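Jescombe Computer Repair: Frequently Asked Questions

Do I need an appointment?
No. Bring your computer to the counter any day except Monday, when we are closed. If you have a lot to explain, come before 11 a.m.

How much does a repair cost?
The bench fee is $43 and covers testing. Parts are extra, and we call you with a price before we order anything.

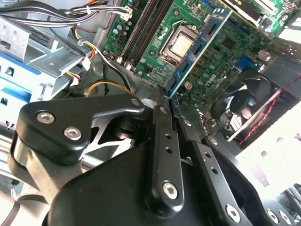

How long will you keep my computer?
Most desktops are ready in three or four working days. Laptops can take longer when a screen or keyboard has to be ordered.

Will I lose my files?
We don't erase a drive without your signed approval. Please back up anything important before you drop the computer off. If you can't, ask for the backup service at the counter. It costs $159 and includes an external drive.

Do you buy old machines?
Only working desktops, and only for store credit.
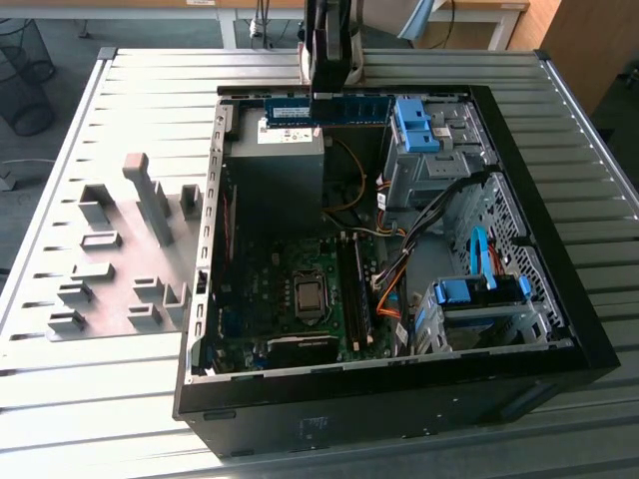 A blue RAM module above an open desktop case.

Is more memory worth it?
It depends on what you run. If the computer slows down with several programs open, more memory often helps. We check which type your board takes before we quote.

Is there a warranty?
Parts we supply are covered for 4 months. Keep your receipt.

Who do I contact about a bill?
Ask for Angharad Pumphrey at the front counter.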